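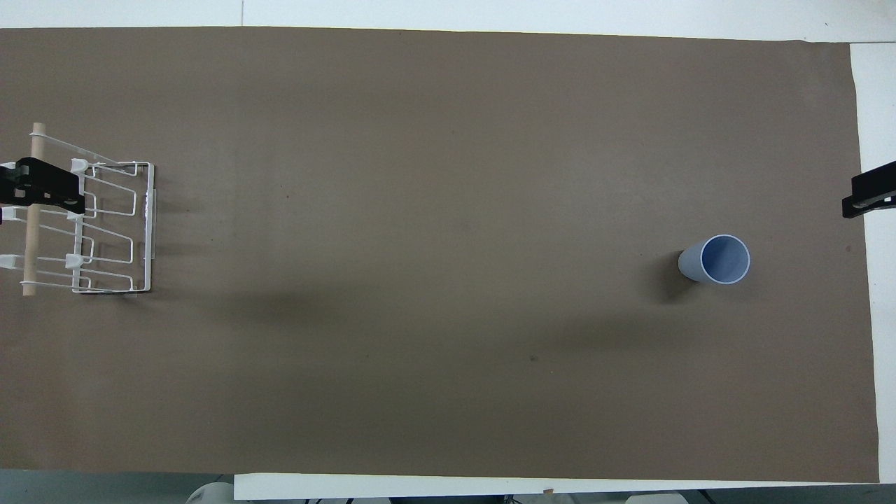

Miroslava Yurchenko wrote to ask whether demonstrations recorded before the offset was found have to be discarded. They do not, provided the session log contains a home reading taken on the same shift. The procedure is given under Disposition of Recorded Data.

Search tickets
All queues
Go

Ticket 653
Subject: Right gripper closes early during remote demonstration, cup-to-rack task
Queue: Teleoperation and Demonstration Support
Station: Enon
Opened: January 16, 2021
Reported by: Ariel Galang
Assigned to: Gergely Juhász
Status: Resolved, pending review of recorded data

Description of fault

The operator reports that during remote demonstration of the cup-to-rack task, the right gripper on the station begins to close before the operator squeezes the hand controller. The effect is small at the start of a session and grows as the session continues. By episode 11 the fingers were far enough closed that the gripper could not be lowered over the blue cup without touching the rim. The operator stopped recording at that point and parked the arm to the right of the work surface.

The left side was not used in these episodes. Hand guiding was not attempted by the reporter.

Station configuration

Control software: Wolus, current release for this site
Recording software: Plosus
Task sheet: light blue cup, white wire dish rack at left, brown paper surface
Demonstration mode: remote, hand controllers

Log

Entry 1, Gergely Juhász
Ticket accepted. Operator asked to leave the station powered and not to run the homing routine, as homing would clear the reading we need. Recorder files for the session copied to the support share.

Entry 2, Gergely Juhász
Commanded and measured finger positions compared for all episodes. The measured position follows the command closely throughout. The gripper is therefore doing what it is told, and the error is in the command. Mechanical inspection of the fingers was postponed.

Entry 3, Ariel Galang
Confirmed that the controller trigger was fully released between episodes. The operator also reports that the controller had been set down on its charging stand twice during the session and that the drift seemed worse after each time. This was not written in the original report.

Entry 4, Gergely Juhász
Raw trigger value read with the controller at rest. Expected value at rest is 0. Value found was 333. After one placement on the charging stand and removal, the value at rest had increased again. The controller appears to store a new zero point when it wakes, and the stand presses lightly on the trigger while it does so.

Entry 5, Lajos Oláh
A controller of the same type was tested at the Hajdu station with the same result. Hajdu operators hang the controller by its strap between episodes and had not seen the fault - this would explain why no earlier ticket exists.

Entry 6, Gergely Juhász
Trigger calibration repeated with the controller held in the hand. Value at rest returned to 0. Operator recorded 7 further episodes by remote control and 1 by hand guiding for comparison. No early closing in any of them.

Cause

The trigger zero point was stored while the trigger was partly pressed by the charging stand.

Corrective action

1. Operators shall not wake a controller while it is on the charging stand. Lift it clear, then press the wake button.
2. The trigger value at rest shall be read at the start of each session and entered in the session log.
3. If the value is anything other than 0, repeat the trigger calibration before recording.
4. Between episodes, hang the controller by its strap.

Disposition of Recorded Data

Episodes with a same-shift home reading may be corrected by subtracting the stored offset from the gripper command. Arm motion is not affected and requires no correction. Episodes in which the fingers touched the cup before the intended grasp shall be marked as failed and kept apart from the training set, even where the cup was later placed in the rack. Episodes with no home reading shall be recorded again.

Kristóf Fülöp will review the corrected files. Until that review is complete, the session remains locked in Plosus and should not be exported. Requests for early release should be added to this ticket and not sent by separate message.

Comments (3)
Shares (0)

Contact the support desk | Copyright 2021 | Back to top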